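# plirnlow

Plirnlow is a small command-line tool that keeps sample sheets in order. It reads the spreadsheets people fill in by hand, checks them against a set of rules, and writes one clean table that other programs can read.

It was written for a teaching lab at Onthorpe, where each bench kept its own sheet and no two used the same column names. It works just as well for water testing, seed stores, or anything else with labeled tubes and plates.

## What it does

- Matches column names to a fixed list ("Sample ID", "sample_id" and "ID no." all end up as `sample_id`)
- Finds repeated IDs within a sheet and across sheets
- Checks well positions against the plate size
- Turns dates into year-month-day form
- Writes a plain text report of every change

Plirnlow never edits the original file. Output goes to a new folder, and if that folder already exists the program stops.

## Install

You need Python 3.7 or later.

```
git clone <repository address>
cd plirnlow
pip install .
```

## Bench names

Every sheet needs a `bench` column. Use the short name from `benches.csv`, in lower case and without spaces. If you move a bench, add a new row to the file and leave the old one alone — old sheets still point to it.

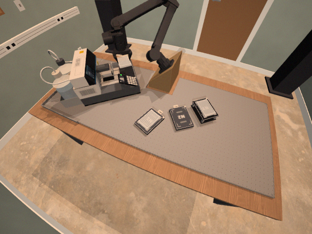
*Table with grid-pattern top, instrument at the left end.*

Names longer than 12 characters are rejected. This limit comes from the label printer and can be raised in `settings.ini` if you don't print labels.

## Usage

Check a folder of sheets without writing anything:

```
plirnlow check sheets/
```

Check and write the clean table:

```
plirnlow build sheets/ --out clean/
```

The exit code is 0 if all is well, 1 if there are warnings and 2 if a sheet could not be read.

## Plate layouts

Layouts live in `layouts/` as CSV files, one row per well. The `instrument` column is optional. Fill it in when the same layout is run on more than one machine, or the report will group those runs together.
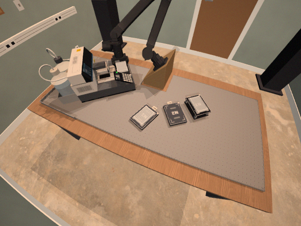
*Liquid-handling machine, display panel on the right face of the housing.*

## Test data

The `tests/data` folder holds 14 sheets with 3,563 rows in total. IDs have been replaced with random ones. Five of the sheets are broken on purpose and should fail.

## Known problems

- Merged cells are read as blank after the first cell
- Files exported from Protent have an extra header line; use `--skip 1`
- Two-digit years are refused

## Changes

Jun 6, 2021 — added `--skip`, fixed a crash on empty sheets.

## License

MIT. Copyright Srivastava. See `LICENSE`.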